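Buy the boring clamps first

I have a theory that you can tell how long somebody has been building robots by how many clamps they own. Beginners have zero. They have a very nice arm and a gripper they printed over the weekend, and everything the arm is supposed to touch is just sort of sitting there on a table, waiting to slide.

I was that beginner! My first year at the Jusa workshop (a shared space out in Betthorpe, cold in winter, great coffee) I put every spare dollar into motors and controllers. I called my project Brerkometti, drew a logo for it, and wrote 4000 lines of code before I had one solid surface to test on. The thing would reach into a box, nudge the box a hair, and then every grab after that was off by the same hair plus a little more. I blamed my math for 2 months. My math was fine. The box was moving.

So my opinion, and I'll argue it with anyone by the coffee machine, is that home builders spend way too much on the robot and way too little on what's around the robot. Bolt it down, clamp it down, tape it down if you have to. 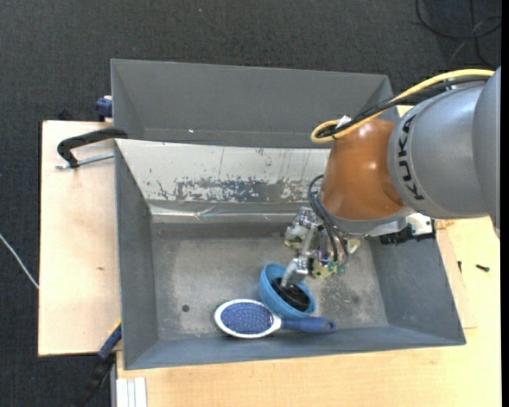

And please, use ordinary junk. I get so tired of videos where an arm stacks perfect foam cubes on a perfect white table. My house doesn't have any foam cubes in it. It has hairbrushes and bowls, things with handles that stick out and end up pushed against a wall, where a finger can't get under them. A bowl that sits tilted is a completely different problem from a bowl that sits flat, and you'll learn more from an evening with one of those than from 100 cubes.

I know the pushback, since I hear it every month: scuffed metal bins and scraps of board look terrible, and if you ever want people to take your project seriously you should make it pretty. Well, maybe. The Kinnear folks down the road build gorgeous stuff, all matching panels, and I'm jealous of it every single time I visit. But they're also scared to drill a hole in any of it. I want a bench I can drill into at 11 at night without feeling bad.

My own notebook has 31 failed grabs in it from July alone, and I can tell you why almost every one of them went wrong, which I couldn't have said about anything in that first year. Half of the fixes were a turn of a screw on a clamp. The cables are still a mess, though. If somebody has a good way to keep a hose from snagging on the wrist joint, I'm at the back bench most evenings, come show me.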